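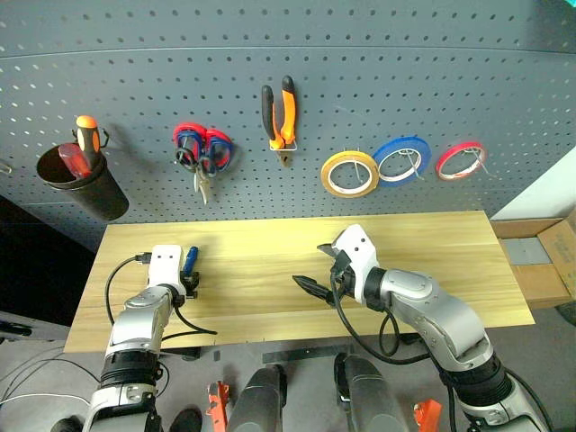
最后修改:2023年4月28日,星期五

Killia-Pegboard 说明

双臂、洞洞板、一堆手工工具,外加两副手指和两套控制器的横向对比。数据是我们在 Woltwood 那间屋子里录的,README 也是在那里写的,一边写一边听机器人把剪刀往钩子上蹭。

先说结论,省得有人拉到底:Pawlak 尖指在取东西上赢了,Bisell 平指在挂东西上没输得太难看,两边都搞不定胶带。想找一副什么都能干的手指,请出门左转。

为什么要做

起因是一次采购。有人问尖指和平指该买哪种,会上说什么的都有,说话的人里面大半没挂过一把剪刀。于是我们把同一对臂、同一块板、同一批工具固定下来,只换手指和控制器,录完再吵。录完之后确实还在吵,但现在大家会引用片段编号了,算是文明的进步。

这个仓库里放的是录下来的东西、标注,以及一个画成功率曲线用的小脚本。训练代码不在这里。有人问过模型权重,也不在这里,而且我们看过它的表现,你不会想要的。

硬件

机械臂:两条,银白配黑关节,夹爪外壳白色。左右同型号,但脾气不一样。右臂腕部的零点每隔一阵就要重新标,左臂不用。原因没查出来,我们对此已经心平气和。

手指 A:Pawlak 尖指。黑色,前端收尖,能伸进剪刀柄的圈里,也能伸进两卷胶带中间的缝里。缺点是接触面小,夹圆柄螺丝刀的时候像用筷子夹弹珠。

手指 B:Bisell 平指。接触面宽,夹螺丝刀柄很稳,夹钳子也稳。问题在于它太宽了,从钩子上取东西的时候会先碰到钩子,再碰到隔壁的东西,最后才碰到目标。两张配图里都能看到尖指,平指的样子请看 docs/fingers 目录。

控制器:一套位置控制,一套阻抗控制,分别记作 pos 和 imp。阻抗那套的刚度参数写在 config 里,改之前请备份,改完请别说是我们推荐的。

相机:头部一台,俯看桌面和洞洞板,所有片段都有。腕部相机录了一部分,后来接头松了,索性停掉,字段里用 wrist_valid 标出来。线缆会从手腕旁边绕出来,垂到桌上,有时候还会进到操作区里。我们试过扎带,扎紧了手腕转不到位,扎松了等于没扎。请把线缆当成环境的一部分。

任务

一共 6 种,名字起得很朴素:

scissors_off:把剪刀从板上取下来
scissors_on:把剪刀挂回去
pliers_off:取钳子
driver_out:从杯子里抽一把螺丝刀
tape_off:取一卷胶带
handover:左手递给右手,或者反过来

挂剪刀是里面最折磨人的。剪刀柄有两个圈,钩子只有一根,人会很自然地把其中一个圈对准钩子,机器人会很自然地把两个圈中间那块对准钩子,然后坚定地往前推。阻抗控制在这里的好处是推得比较有礼貌。

钳子比想象中容易。两个把手微微张开挂着,目标大,位置稳定,尖指和平指都能应付。要是你想给领导演示,请选 pliers_off。

螺丝刀的难点在杯子。杯子是斜着挂的,里面两把刀各朝各的方向歪,橙黑柄的那把高一些,红色半透明柄的那把靠着杯沿。半透明柄对深度估计很不友好,我们的分割模型有一段时间坚持认为那里什么也没有。抽刀的方向如果和杯口不一致,杯子会跟着一起走。这种情况标注为 cup_dragged,不算成功,虽然有位操作员主张应该算双倍成功。

胶带是黄、蓝、红三种颜色,红的最小。黄和蓝挨得近,夹蓝的经常连黄的一起带歪。平指在这个任务里基本属于陪跑。尖指能从中间插进去,但胶带内圈和钩子之间的余量不大,控制器稍微一抖就卡住了。卡住以后两套控制器的反应很有性格:pos 报错停机,imp 继续温柔地卡着,直到超时。

双手交接放在最后录,那时大家都累了,动作反而变好看了。交接的对象多数是剪刀和螺丝刀,胶带只试了几次,没有保留的价值,但我们还是保留了。

数据规模

总共录了 569 段,其中 35 段因为掉帧或者时间戳乱掉被剔除,放在 rejected 目录里,没有删。单段上限 40 秒,超时自动判失败。上限这个数没有什么理论依据,是操作员愿意盯着屏幕不叹气的最长时间。

失败片段全部保留,带失败类型。做对比的时候请不要偷偷过滤掉,不然你会得到一条非常漂亮的曲线,以及一台仍然不会挂剪刀的机器人。

各任务的段数不均衡,尖指比平指多。主要是平指那阵子备件没到,断了一根就只能等。详细分布跑 stats 脚本就有,这里不抄表了,抄了又要维护。

目录结构

episodes/ 每段一个文件夹,里面是关节状态、夹爪开度、头部相机视频和 meta 文件
rejected/ 上面说过的那些
labels/ 成功与否、失败类型、起止帧
config/ 两套控制器的参数,带注释,注释里有情绪
docs/ 手指图纸、标定步骤、一份没写完的常见问题
tools/ 统计、回放、转格式

meta 里几个容易误会的字段:

finger:pawlak 或 bisell。早期有一批写成了小写字母 a 和 b,读取脚本会自动转,自己写解析的请留意。
ctrl:pos 或 imp。
arm:主操作臂。交接任务里写的是先拿到东西的那只。
gripper_width:夹爪开度,归一化过。换手指之后零点会变,跨手指比较之前请先看标定文件。
scene_note:自由文本。操作员想到什么写什么,有时候是有用的信息,有时候是午饭。 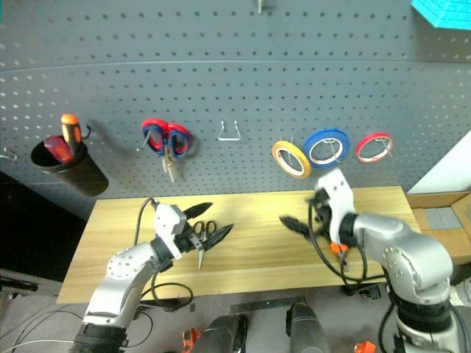

图 2:左爪尖指夹着一把黑柄小剪刀,刃朝下;右侧的黑色手指在动,糊掉了。

运动模糊

上面那根糊掉的手指很有代表性。头部相机的曝光是自动的,屋里光线一暗,快速移动的手指就会拖成一团。做关键点检测的朋友请先按 blur_score 过滤一遍,或者干脆拿它练练鲁棒性。我们后来改过手动曝光,改完画面偏暗,标注的人抱怨看不清黑色手指在哪儿,于是又改了回去。两种设置都有数据,meta 里 exposure 字段可以区分。

工具的摆放也不固定。哪根钩子上有东西、哪根是空的,各段之间会变,空钩子并不表示任务目标在那里。写死钩子坐标的策略在这套数据上会输得很快,我们亲自试过。

尖指和平指到底怎么选

按任务说。

取剪刀:尖指。伸进柄圈里一勾就下来,平指要从外面夹,角度挑剔得多。

挂剪刀:差别没有想象中大。平指夹得牢,剪刀不会在半路转向;尖指夹着的时候剪刀容易绕着指尖晃,对准钩子之前得等它停。急性子的策略在这里吃亏。小剪刀又比大剪刀好一些,晃得轻。

取钳子:随便,看哪副手指离你近。

抽螺丝刀:平指。尖指夹圆柄的时候,刀会慢慢转,等你抬到一半,它已经朝着一个全新的方向了。

取胶带:尖指勉强,平指别试。

交接:看对方拿的是什么。两边都装尖指的时候空间最宽裕,两边都装平指的时候像两个人在电梯口互相让路。左右混装我们也录了一小批,效果意外地还行,但换手指要重新标定两次,所以没有继续。

控制器方面,凡是要接触钩子的动作,imp 都更省心;纯粹在空中搬东西,pos 更准。真要二选一,我们自己现在默认开 imp,代价是偶尔要看它温柔地卡住。

标定

换手指之后必须做,步骤在 docs 里。简短版本:装好,拧紧,让夹爪全闭再全开,跑脚本,看残差。残差大就拆下来再装一遍。残差还是大,检查右臂腕部零点(见上文关于心平气和的部分)。

洞洞板本身也有标定文件。板面有一道横向的接缝,离上沿不远,用孔阵列做视觉定位的时候,跨过接缝的孔请分开拟合。我们一开始没分,得到了一块微微弯曲的板,还为此认真讨论过板是不是受潮。

已知问题

腕部相机有效段偏少,别指望它。

labels 里 scissors_on 的成功判定是“松爪后剪刀留在钩子上”,没有规定留多久。有几段剪刀在录制停止的时候还在晃,后来掉没掉,数据里没有答案。

gripper_width 在 imp 模式下有轻微延迟,画图时能看出来。

回放脚本在路径里有中文的时候会崩。我们的路径里全是中文,所以发现得很早,修得很晚。

板上和桌边有一些与任务无关的东西,纸箱、地上的线,偶尔换位置。背景没有刻意清理。

许可和使用

研究用途随便用,注明出处即可。商用先发邮件。拿去做手指选型没问题,但请别只引用对你有利的那一栏,两家的手指我们都是自己掏钱买的,谁的面子也不用给。

计划在 6 月补一批平指的交接数据,备件到了的话。

评论

铁皮青蛙:请问 finger 字段为空的那几段是什么?stats 跑出来有一栏没名字。

维护者 回复 铁皮青蛙:忘填了。看视频能分出来,前端收尖的就是 pawlak。下个版本补上。

slowgrip:我们也遇到夹圆柄会转的问题,在尖指内侧贴了一层硅胶皮,好了很多,就是一周换一次皮有点烦。

半夜标数据的人:cup_dragged 应该算双倍成功,附议。

ymz_lab:跨接缝那段救了我一个下午,我也以为板子是弯的。另外 config 里 imp 的第二段注释能不能换个文明点的说法,学生在看。

铁皮青蛙:中文路径还是崩,换了英文路径就好了。先这样用着。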